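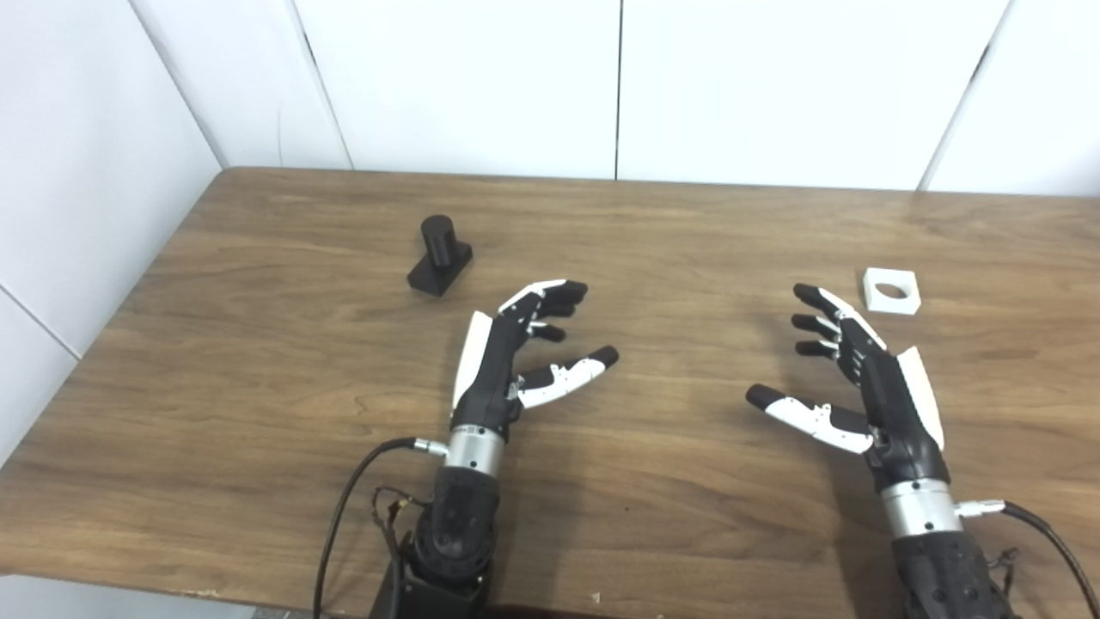
Figure 7.1 The two-arm bench set up for the peg-and-block task. Peg at left, block at right, hands clear of both parts.

Chapter 7
Two-Handed Assembly

Before you begin
This chapter assumes that your group has finished the single-arm exercises in Chapter 5 and that your logbook contains a signed calibration sheet for each arm. You will also need the joint limit tables from Appendix C. If your school uses the Ornstead controller, read the note on axis naming at the end of Section 7.2 before running any of the sample programs.

7.1 The class project
The project for this term is a short assembly task. A black peg is fixed to a low base. A white square block has a round hole through it. The program must bring the two parts together so that the block sits over the peg with its lower face against the base. One hand steadies the peg and the other carries the block.

The task looks simple and has been used as a first two-arm project for that reason. It contains most of the problems met in larger assembly work: locating parts, planning two paths that share a workspace, gripping without shifting the part, and detecting contact. Each of these is treated in its own section.

Groups of three or four work best. Assign one person to the stop button at all times. This person does not type, take notes or handle parts while the arms are powered.

7.2 Frames and units
Two arms mounted side by side each have their own base frame. A position reported by the left arm means nothing to the right arm until both are expressed in a common frame. Throughout this chapter the common frame is called the bench frame. Its origin is at the near left corner of the work area, with x running to the right, y running away from the operator and z pointing up. All lengths are in millimetres.

For the worked examples, the centres of the two arm bases are 660 mm apart in x. Measure your own bench and write the value in your logbook. Do not copy the book value into your program.

Joint speeds are given as a number from zero to 1,000, where 1,000 is the rated maximum. Student programs must stay at or below the limit set by your instructor.

Note for Ornstead users: the controller reports y as positive toward the operator. Reverse the sign before converting to the bench frame.

7.3 Approach poses
An approach pose is a position close to a part from which the final move is short and slow. Choose it so that the open hand can close on the part without the fingers or thumb sweeping across it on the way in. The left and right hands mirror each other, so a pose that works for one can often be reflected to give a starting value for the other. The reflected pose must still be tested.

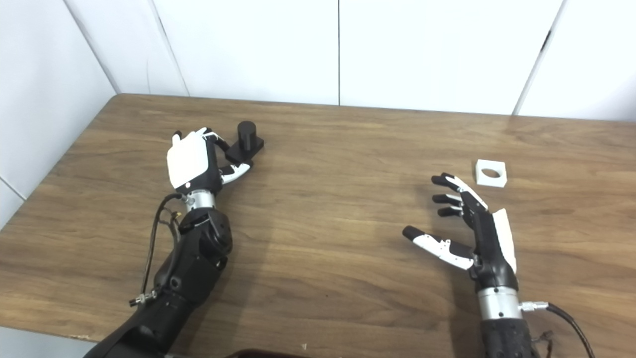

Figure 7.2 Left hand at the peg, with the thumb at the base. The right hand is open and empty, near the block.

Treat the two hands as separate programs at this stage. The left hand has its own approach pose beside the peg, and the right hand has its own pose near the block. Only when each has been run alone at low speed should the two be started from one script.

Cables need the same attention as fingers. The cable leaving each wrist connector must have enough slack for the full range of the planned path, and a rotation that is legal by the joint table may still pull it tight. Step through the path by hand and record the wrist angle at which the slack runs out.

7.4 What a trial record contains
Every run is logged, including runs stopped early. The sample data set for this chapter was compiled by Chaimae Tawfik and Yolanda Haddad from student logbooks at Fadham and holds 2,260 trials. Of these, 719 were stopped by the operator before the block reached the peg. The most common entry under "reason" is a shift in the position of the peg base during gripping. You will analyze these records in Exercise 7.6.

For each trial, record:
Group and trial number
Start position of each part, in the bench frame
Approach pose used for each hand
Speed setting
Result, and reason for stopping if stopped

Key terms
approach pose, bench frame, contact, reflected pose, shared workspace, slack

Section 7.5 begins with the transformation from the left arm base to the bench frame. Have your measured base spacing at hand.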